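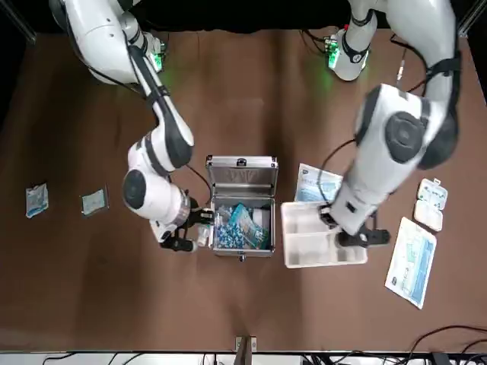

August, 4:10 pm, Nutgate bench

So the left arm stopped dead again, same fault as before lunch. Message was a following error on joint 6 and then everything held position with the brakes on. No crunch, no smell, nothing dropped — it just quit in the middle of the medicine case task and sat there till I cleared it.

Dug through the log with the Vostureo viewer. The error hits at tick 1181, and the wrist command jumps right before it. My money was on the cable pulling at the wrist, but I swung that joint by hand with the power off and it felt free both ways. 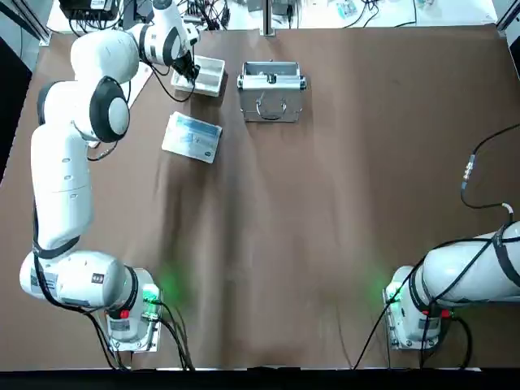
Left gripper over the tray, case closed.

What I did find: the Flitomance config still had the old smoothing window in it, 2 samples. No idea who put that back (could easily have been me!). Set it to 6, dropped the speed limit and ran the reach to the tray with my hand on the stop. Clean so far, but I'm not calling it fixed.

Still to do — repeat the reach 1000 times overnight with the grippers empty, retie the wrist cable anyway, and send the log to Kalogeropoulos. Please don't put the speed back up until I've read the overnight run.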